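Table (furniture)

A table is a piece of furniture with a raised flat top, held up most often by legs, though pedestals, trestles and brackets fixed to a wall all do the job perfectly well. It is one of the oldest and most familiar things in the house, and it is used for eating, writing, sewing, playing cards, sorting the post and a great many other purposes its maker may never have thought of.

Early tables

Tables of stone and wood were known in ancient Egypt, where they were used chiefly to keep things off the floor, and people did not generally sit up to them as we do now. The Greeks and Romans took to them more readily at mealtimes, and small tables with 3 legs were popular, having the great advantage of standing steady on an uneven floor. In medieval Europe the usual dining table was a long board laid across trestles, which could be cleared away after supper so that the hall might be used for dancing or for sleeping. The word "board" still lingers in English in phrases such as "bed and board".

Common kinds

The gateleg table has hinged flaps held up by swinging legs, and folds down to a narrow shape that can be pushed against a wall (a real kindness in a small cottage). The drop-leaf table is a close relation. The refectory table, long and heavy, takes its name from the dining rooms of monasteries. Nests of tables, slotted neatly under one another, have been a favourite in British sitting rooms for generations, and the coffee table, lower than the rest, came into general use rather later.

The Drernbridge table

In the market town of Drernbridge, the Bestberg workshop made a plain kitchen table with 2 drawers, one at each end, which local families still speak of very fondly. The firm of Ramanauskas later took over the pattern and added a white top that could be wiped down, and this version, sold under the name Vulus, went on to sell 3000 before it was withdrawn in January 2000.

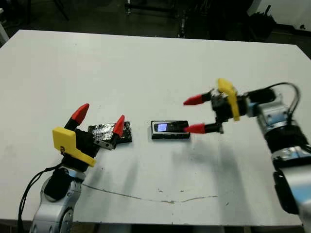
Care and upkeep

Wooden tops like to be kept away from radiators and strong sunlight, and a little wax rubbed in along the grain will keep them looking cheerful for years. Painted tops should be cleaned with a soft damp cloth and mild soap, never with anything gritty. A table that rocks can often be put right by tightening the joints, and it is well worth trying this before reaching for the saw, as many a dining table has ended up a good deal lower than it began.

See also: Bench, Chair, Desk, Sideboard, Trestle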